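Betreff: Re: [Haushalt-Liste] Handtücher falten, aber wie?
Von: Hannelore Leitner
An: Haushalt-Liste

Hallo Teodora, hallo alle,

jetzt hab ich deine Mail dreimal angefangen zu beantworten und bin jedes Mal vom Wäschekeller abgelenkt worden, also diesmal in einem Rutsch und ohne Rücksicht auf Kommafehler!

Teodora Dimitriou schrieb:
> Liebe Liste,
> wir sind im März nach Vemville gezogen und ich kämpfe mit dem Wäscheschrank.
> In der alten Wohnung war der Schrank tief, da konnte ich die Badetücher
> einfach irgendwie stapeln. Der neue hat schmale Bretter, und alles,
> was ich hineinlege, hängt vorne über oder rutscht mir entgegen, wenn
> ich das unterste Tuch will. Ich falte zweimal längs, dann in der Mitte,
> so wie meine Mutter. Emil Zürcher hat hier mal vom Dritteln
> geschrieben, aber ich finde die Mail im Archiv nicht mehr. Kann mir
> das jemand noch mal erklären? Und rollt ihr oder legt ihr?
> Außerdem: Was macht ihr, damit Frottee weich bleibt? Unsere sind nach
> dem Umzug bretthart, ich vermute das Wasser.
> Danke und Gruß
> Teodora

Also zuerst das Dritteln. Emils Mail hab ich auch nicht mehr, aber ich mache es seither so: Tuch der Länge nach vor dich hinlegen, die eine lange Seite zu zwei Dritteln reinklappen, die andere drüber. Dann hast du einen langen Streifen, bei dem beide Webkanten weg sind, eine innen und eine genau am Rand. Den Streifen einmal in der Mitte falten und dann noch mal, je nachdem, wie tief das Brett ist. Bei dir mit den schmalen Brettern würde ich auf jeden Fall das zweite Mal falten, lieber ein dickeres Paket als eines, das vorne übersteht.

Und ganz wichtig (darüber haben Lionel Fleury und ich uns hier schon gezankt, er ist da anderer Meinung und darf sich gern melden): mit der geschlossenen Kante nach vorne in den Schrank! Dann kannst du ein Tuch aus dem Stapel ziehen und erwischst nicht aus Versehen nur eine Lage. Mit der offenen Seite vorne hab ich früher immer gleich das halbe Fach mit rausgezogen.

Falten tu ich nur noch auf dem Tisch. Früher hab ich das im Stehen gemacht, Tuch unters Kinn geklemmt und los, das geht bei Gästetüchern prima, aber bei den großen wird es bei mir immer schief. Auf einer glatten Fläche kann man die Lagen mit der flachen Hand ausstreichen, nach jedem Umklappen einmal von der Mitte nach außen, und erst dann weiterfalten. Die kleinen Fältchen im Frottee lass ich, die stören im Schrank kein bisschen. Bügeln käme mir bei Handtüchern sowieso nicht in den Sinn, auch wenn meine Schwiegermutter das bis heute anders sieht.
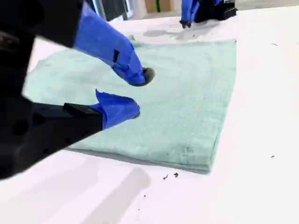 Mintgrünes Handtuch, zusammengelegt, auf weißem Tisch.

An der dicken Vorderkante sieht man schön, wie die Lagen aufeinanderliegen. So eine Kante meine ich, wenn ich sage, dass sie im Schrank nach vorne gehört.

Rollen: ja, aber nur im Bad. Im offenen Regal sehen Rollen hübsch aus, im Schrank kullern sie mir davon. Emil Schwaiger schwört auf Rollen in einer Kiste von Kuster, hochkant eingestellt, und bei Waschlappen mache ich ihm das inzwischen nach. Für Badetücher wäre mir die Kiste zu schade um den Platz.

Jetzt zum bretthart. Das mit dem Wasser kann gut sein. Bei mir hat geholfen: weniger Waschmittel, Weichspüler ganz weg und vor dem Aufhängen jedes Tuch kräftig ausschlagen. Wer einen Trockner hat, kann die Tücher vorher 10 Minuten kalt laufen lassen und danach auf die Leine hängen, so macht es meine Nachbarin. Und die Maschine nicht so vollstopfen! Ich hab lange acht große Tücher auf einmal reingequetscht und mich dann gewundert, dass sie steif rauskommen.

Ach so, und ausgemistet hab ich bei der Gelegenheit auch. 20 Handtücher für einen Zweipersonenhaushalt, ich bitte euch! Die mit ausgefransten Rändern sind jetzt Putzlappen, die guten doppelten gehen beim nächsten Mal mit zum Flohmarkt. Falls jemand von euch noch welche für den Hund braucht, meldet euch vorher bei mir.

Teodora, miss doch mal die Tiefe von deinen Brettern aus und schreib sie hier rein, dann kann ich dir sagen, ob dreimal dritteln und einmal knicken reicht oder ob du auch quer dritteln musst. Quer dritteln geht nämlich auch, gibt dann so ein fast quadratisches Päckchen.

Liebe Grüße aus dem Wäschekeller
Hannelore

PS: Das »dreimal dritteln« eben war Quatsch, ich meinte einmal dritteln und einmal knicken. Ich lass es jetzt stehen, sonst geht die Mail heute wieder nicht raus.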